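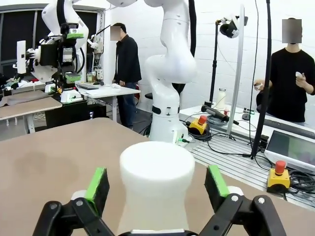
Getting more from a bottle of white vinegar

I go through a bottle every month or so and I still get a daft thrill when the kettle comes up shiny! Half vinegar, half water, enough to cover the scale, bring it to the boil, switch off and leave for 30 minutes. Rinse it twice - three times if you're fussy about your tea, and I am.

Measure it, though. I used to slosh it in and the kitchen smelt like a chip shop till bedtime. 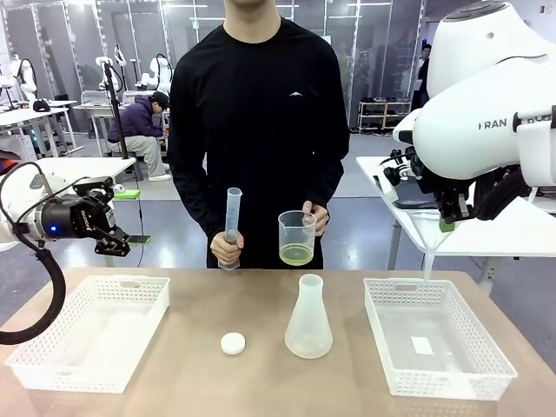 For windows, one part vinegar to 5 parts water is plenty. Wipe with an old cotton pillowcase, top to bottom, and pick a dull day so it doesn't dry in streaks. Shower heads love a soak too (tie a bagful round them overnight, elastic band, done).

Keep it well away from marble and other natural stone, and never mix it with bleach, as that gives off a poisonous gas.

Next up is bicarb, and I've got loads to say about ovens!

Gwilym Rosser, 18 Jun 2025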